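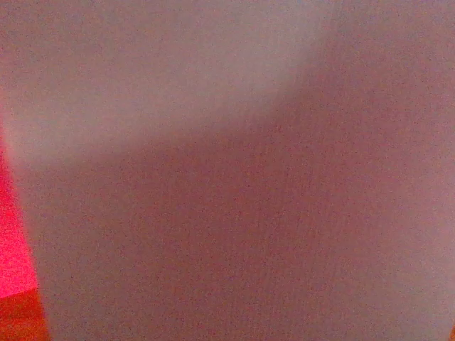
A wrist camera image at very close range. Photo: Rikel project

Teaching a gripper to handle soft things

April 30, 2019

The Rikel project at Ernside looks at a narrow question: how much can a robot learn about picking up fabric if its only camera sits at the wrist? The lead researcher says the close view was a worry from the start.

"Near the object you lose the outline," she says. "You get color and shading and not much else. Most methods throw those images away. We kept them."

The method, which the group calls Shen, was trained on 1756 grasps guided by hand. Each one is stored as a short run of images, and the model has to predict where the fingers should close from the last few of them - including the blurred ones.

"A towel or a strap doesn't have one right place to hold it," she says. "So we don't mark a point. We mark a region, and the model says how sure it is."
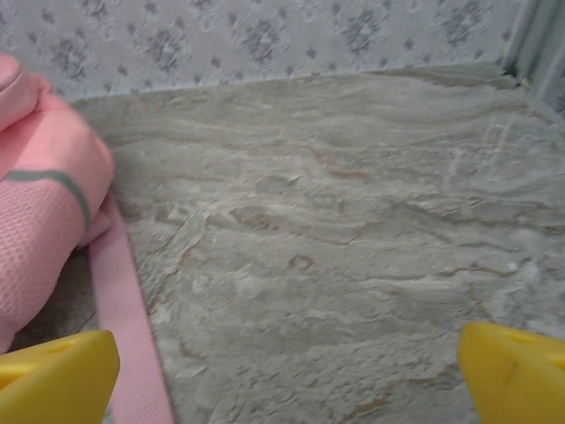 What the tests showed

In March the group ran 100 new grasps on soft items. Keeping the close images cut the number of missed grasps by about 20 compared with the same model trained without them. She calls that useful but not settled.

"Patterned backgrounds still cause trouble," she says. "So does the gripper itself. At some angles one finger hides a large part of the view, and the model has to work from a strip down the side."

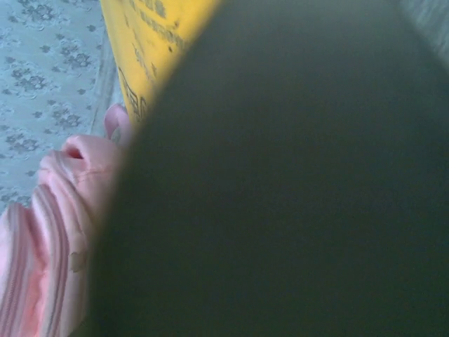

"We tried masking the finger out, and it got worse. The model seems to use it as a kind of ruler, though we haven't proved that."

The next round will use 3 wrist angles instead of one. The group plans to release the grasp records once the labels have been checked.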